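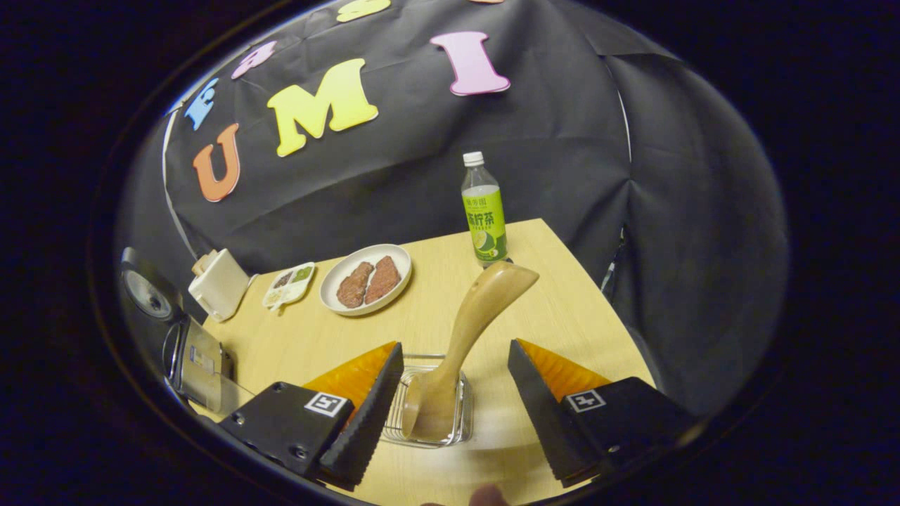 Solldale Open Day: An Afternoon of Teaching Robots to Serve Dinner
Posted 28 October 2023 in Days Out, Technology

I had been told to arrive hungry, which was bad advice. The open day at Solldale ran from noon until five, the coffee cart ran until a quarter past one, and the only hot food in the building belonged to the robots.

Solldale is a former carpet warehouse off the ring road, now split into small workshops and labs that share a loading dock and one temperamental elevator. Twice a year, in May and again in the fall, the tenants clear a path through their cables and let the public in. I went in May and saw mostly drones. This time I had circled a different item on the sheet they hand you at the door: "Wunar Lab, second floor, Teaching by Hand. Please do not eat the demonstration."

The slots were 22 minutes long, an odd number that I assume someone fought for. I was put in the half-past-one group with a retired couple, a father with two boys, and a man who photographed every fire extinguisher we passed. I never found out why.

Our guide was Delali Nartey, who runs the teaching side of things at Wunar. She began with an apology for the robot. It was in a corner under a sheet, waiting on a wrist part, and would not be joining us. The younger boy took this badly. She then explained that we wouldn't need it. The teaching is done with a gripper you carry around yourself, a pair of fingers on a handle with a camera mounted above them. You do the chore with the gripper, the camera watches the fingers do it, and later on the robot is given all those recordings to learn from. The little square black-and-white patterns on the fingers help the software work out how far open they are. I wrote this down in some detail, then she handed out a leaflet saying the same thing.

The chore of the day was dinner. There was a rice cooker, a plate with two pieces of meat on it, a little divided dish of seasonings, and a bottle of green tea, all laid out on a pale wood table with black cloth hung behind it. It looked like a very small restaurant run by a stage magician. I have eaten in worse.

Delali did the first run herself. She picked the wooden spoon off its wire rack, took it to the rice, scooped, carried the scoop across, turned it over, and put the spoon back. It took her less time than it takes me to find a spoon. Then she did it again with the spoon lying a little differently, and again with the plate shifted toward her. That is the bulk of the work, she said. A robot that has only ever seen the plate in one spot will happily serve rice to that spot forever, plate or no plate.

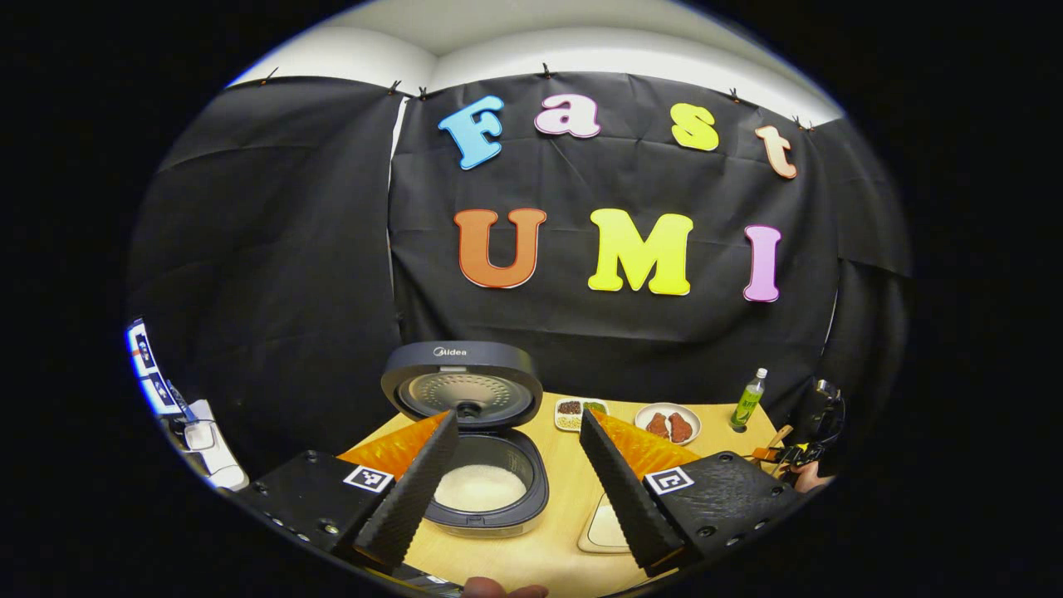
"How many times do you have to show it?" asked the father, who I suspect was thinking about laundry and his sons.

More than 1000, for this one job, spread over several people. Delali keeps the recordings from different hands on purpose, left-handers included. Her colleague Kwabena Issahaku is apparently a scooper of great delicacy who treats rice like wet paint. She described herself as a shoveler. The robot, she said, ends up somewhere between the two of them, and she can sometimes tell from across the room whose side of the family a particular movement comes from.

We were each given a turn. The gripper is heavier than it looks and you hold it lower than you want to. Squeezing it is easy. The trouble is that your wrist goes on believing it is attached to fingers that can feel things, and these can't, or at least they don't tell you about it. I approached the spoon with confidence and knocked it over. I approached it a second time with manners, got hold of it by the handle, and felt it slowly rotate until I was carrying it sideways like a man leaving a hardware store with a plank.

"Slower," said Kwabena, who had come over to watch. "And don't fix it with your other hand."

I had been about to fix it with my other hand. This is the cardinal sin. The robot at Wunar has one arm for this job, so a helpful nudge from the left is a lesson in something it can't do. The retired woman in our group kept her spare hand in her coat pocket for her entire turn and served a neat portion on the first try. She told us she had worked 60 hours a week in a school kitchen and had opinions about portion size. Kwabena asked if she was free on Tuesdays. I don't think he was joking.

The boys were better than all of us except her. The older one had the trick within a minute: move the whole arm, stop, then close the fingers. The younger one forgave the absent robot and asked whether it would know which runs were his. Delali said that visitors' attempts from the open day wouldn't go into the training set. He looked stricken, so she saved one under his name and let him watch it back on the laptop. Mine was not saved under any name.

I asked what happens to a bad run. Some are thrown out, Kwabena said, the drops and the collisions and anything where a sleeve wanders over the lens. But he likes to keep the ones where a person fumbles and then recovers, so that the robot has seen a way back from trouble. By that standard I gave them a rich seam of the first half and very little of the second.

The other half of the hall belongs to a group called Ofori, and they do it the old way, by remote control. You sit in a chair holding two small arms, and two bigger arms across the bench copy you. It is enormous fun and I was terrible at it too. The job there was putting pegs in a board. There's a slight delay, just enough to make you feel you've had a glass of wine, and the depth is hard to judge when you are sitting off to one side. Their argument is that everything you record is something the arm has already done, so there are no surprises later. Wunar's argument is that you can't carry an Ofori rig into somebody's kitchen. Both groups made their case politely and waited until the other was out of earshot to make it again.

I came down slightly on the side of the hand-held thing, for the unscientific reason that I could see what I was doing wrong while I did it. With the remote arms I only knew that something across the room had gone badly and that I was probably responsible.

The talk at three was by a visitor from Sterkia, who make grippers for bakeries and packing lines. I caught the first part. There was a good section on buns, which are apparently harder to pick up than bricks, and a less good section on procurement. The chairs were the stacking kind and the room was full, so I gave mine up and went back upstairs to see whether the half-past-three group was doing any better than we had. They weren't. A man in a very nice jacket had just launched the spoon.

A few practical notes if you're thinking of going to the next one. Parking is free but the lot fills early, and the overflow is across a field that had clearly been rained on all week. The elevator stops at the second floor only if asked twice. Strollers are fine in the main hall and hopeless in the Ofori half, where there are cables taped across everything. Slots for Wunar are handed out at the front desk and were gone by 2, so go there first and look at the drones afterward. Children can take a turn with the gripper if they can reach the table.

And eat before you come. By the end of the afternoon I had spent a long time staring at a plate of meat and a pot of rice, and I drove home by way of the first drive-through I saw, where I picked up my fries with my own fingers and dropped two of them on the seat.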